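Plekar Statements, version 2

Data card and README

Plekar Statements is a coded collection of 400 official statements announcing arrests in public order and national security cases. The statements were issued by interior ministries, state police press offices and prosecutors, and they were collected in English or in an official English translation. Each one was read in full and coded by hand for who was arrested, what they were accused of, what group they were said to belong to, and what evidence the statement itself offered.

The collection is meant for people who study how governments announce arrests. It is not a list of terrorists, a list of crimes, or a measure of how much political violence there is in any country. A row in this file means that an office put out a statement. It does not mean the statement was true.

Maintainer: Margit Lengyel

What changed in version 2

The unit is now the statement. In version 1 the unit was the arrest operation, and we merged statements that seemed to be about the same operation. Too many of those merges were guesses. They have been undone, and the old operation number is kept in the column op_link so that you can put the merges back if you want them.

Accusations are now coded with the Sárközi list in place of our own categories. The Sárközi list separates "membership" from "support" and "funding" from "transfer of funds abroad," which our old list did not.

The column named terror in version 1 has been dropped. It recorded whether the coder thought the case was about terrorism, and the coders did not agree with each other or with themselves. The new column label_used records only whether the statement used the word terrorist, terrorism or terror.

Missing values used to be blank. They are now coded, as explained below.

Files

statements.csv has one row per statement.
persons.csv has one row per person or group of persons mentioned as arrested, tied to a statement by stmt_id.
accusations.csv has one row per accusation, tied to a statement by stmt_id.
double_coded.csv has the second coder's answers for the statements that were coded twice.
codebook.txt has the full coding rules, with the text of the Sárközi list as we used it.
sources.txt gives the issuing office and the Clindis archive number for each statement.

All files are UTF-8 with a header row and commas between fields. Text fields are in double quotes. Spreadsheet programs sometimes turn stmt_id into a number and strip the leading zeros, so import that column as text.

Where the statements came from

Everything was drawn from the Clindis press archive, which stores government press releases as they were first posted, along with later edits. We searched the archive for statements containing a word for arrest, detention or capture together with a word for group, cell, network, organization or plot. The full search string is in codebook.txt.

The search returned far more than we could code. We drew the 400 statements at random from the results, after removing exact repeats. A statement that was reposted with changed wording counts as a separate statement, and the column edited_from gives the earlier one where we could identify it.

Statements read out on television and never posted as text are not in Clindis and so are not here. Some offices do most of their announcing this way. For those offices the collection will show fewer statements than were made, and we have no way to say how many fewer.

The coding

Coders worked in Zarkside, a form-based annotation tool. Each coder saw the statement text, the date it was posted and nothing else. News reports about the case, court records and background on the named group were kept off the screen, and coders were asked not to look them up until they had finished the statement.

The rule behind every column is to code what the statement says. If a statement says that 12 members of a banned group were arrested, the persons row says 12 and the group column says what the statement called the group. If it says "a number of suspects," the count is missing. If it calls the same people suspects in one paragraph and terrorists in the next, both words go in the column terms_for_arrested, in the order they appear.

Coders found the source of a claim harder to settle than the claim. Many statements are written in the passive voice, with lines such as "it was established that" or "information was received." Where no source is given, source_claimed is "none." Where the source is a confession, it is "confession," and a separate column says whether the statement mentions a lawyer being present. Where the source is a foreign agency, the agency's name is recorded as written.

Main columns in statements.csv

stmt_id: five characters, unique.
office_type: ministry, police, prosecutor, joint, other.
posted_month: the month in which the statement was first posted.
group_named: yes or no.
group_as_written: the group's name or description, copied from the statement.
group_status: banned, designated, outlawed, none stated. Copied from the statement and not checked against any register.
abroad: yes if the statement says that the arrested people took orders, money or training from outside the country.
abroad_where: the place named, as written.
n_arrested: number of people the statement says were arrested.
n_killed: number of people the statement says were killed during the operation.
items_seized: free text, copied from the statement.
evidence_shown: none, photo, video, document, more than one.
label_used: yes or no.
charges_filed: yes, no, not stated.
op_link: operation number carried over from version 1.

Missing values

999 means that the statement gives no answer. It is used in every numeric column and must be removed before you add anything up. The highest real value in any numeric column is well under it, so there is no danger of confusing the two, but a careless mean of n_arrested will look alarming.

"not stated" is the same thing for text columns.

"unclear" means that the statement gives an answer and the coder could not make sense of it, most often because two paragraphs disagreed. Please do not fold "unclear" into "not stated." They are different findings.

Agreement between coders

A second coder coded 100 of the statements without seeing the first coder's answers. The raw answers are in double_coded.csv so that anyone can work out the agreement measure they prefer. We have not printed a single score here because the columns differ a good deal. Coders nearly always matched on office_type, n_killed and label_used. They matched less often on abroad, and least often on evidence_shown.

The trouble with evidence_shown is that statements refer to material without attaching it. One coder took "photos of the seized items" as evidence shown, and the other wanted the photos to be in the archive copy. The rule now is that the material must be in the archive copy. The main file was corrected to match. The second coder's answers were left as they were, so the disagreement on this column looks worse in double_coded.csv than it would if the work were done again.

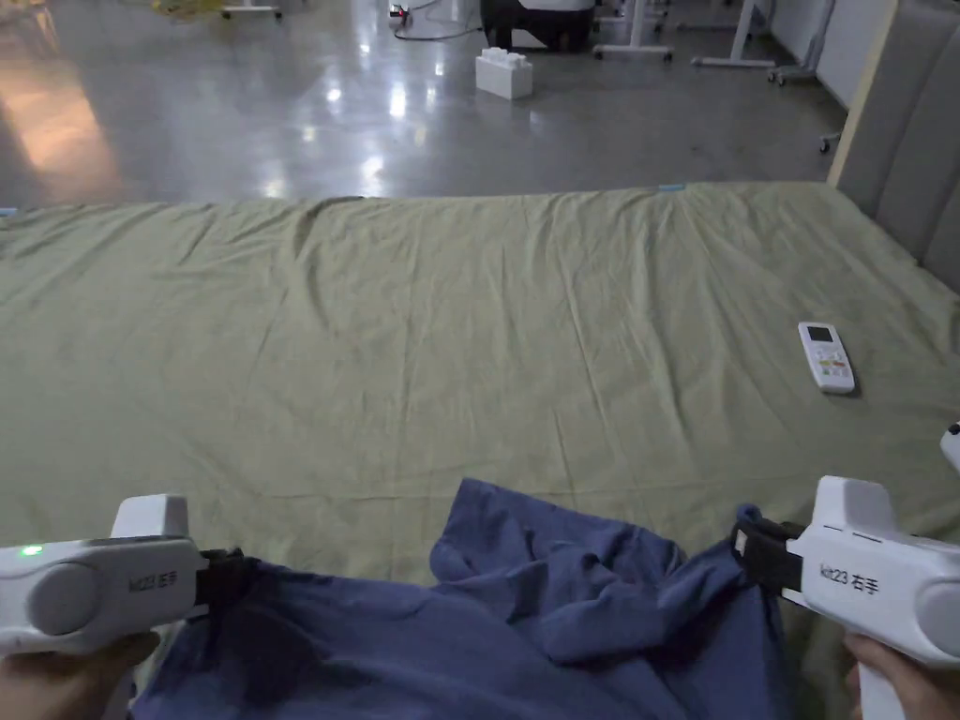

Disagreements on the other columns were settled by a third reader, who saw both answers and the statement. Where the third reader picked neither, the statement went back to both coders and they talked it through. The column settled_by in double_coded.csv shows which route was taken.

Names of people

Personal names have been removed. Many of the people named in these statements had not been tried when the statement was posted, and some were later let go. The persons file gives the number of people, the role the statement assigned to them, and whether they were described as being in the country, abroad or on the run. Initials, home towns and ages have been removed too where the three together would make it easy to find someone.

Names of officials who signed or read a statement have also been taken out. The office is kept.

The archive numbers in sources.txt do lead back to the original texts, which are public and which do contain names. We went back and forth on whether to include them. In the end we kept them so that the coding can be checked. If you publish work from this collection, please do not print the names you find by following them.

Uses we had in mind

Comparing how different kinds of offices word their announcements. Tracing how a label moves from one statement to the next. Looking at how often a foreign link is claimed and how often anything is offered to back it up. Teaching students to code official texts.

Uses to avoid

Do not use the counts as counts of arrests. The same arrest can appear in several statements, and many arrests are never announced.

Do not rank countries. The sample was drawn from the whole pool and was never balanced by country, and offices differ in how much they post.

Do not train a system to decide whether a person or group is a threat. Nothing in the file says who was guilty. A model trained on it would learn the habits of press offices.

Known problems

Official translations are sometimes shorter than the original text. Where a paragraph seemed to be missing, the coder ticked trans_gap, but coders who did not read the original language could miss this.

posted_month is the month in the archive. Some offices moved to new websites and reposted older statements, and a cluster of statements marked March is partly an effect of one such move. The column month_doubt flags the rows we know of.

A few accusations did not fit anywhere on the Sárközi list. They are coded "other," with the wording copied into acc_text - "spreading false news" accounts for most of them.

Getting help and reporting errors

Send corrections to Margit Lengyel with the stmt_id, the column and the line of the statement that you think was misread. A correction based on what later came out in court will be read with interest, but it will not change the row, which records the statement as posted.

Version 1 remains available for anyone who needs to repeat earlier work. Please say in your paper which version you used, as the two cannot be compared row by row.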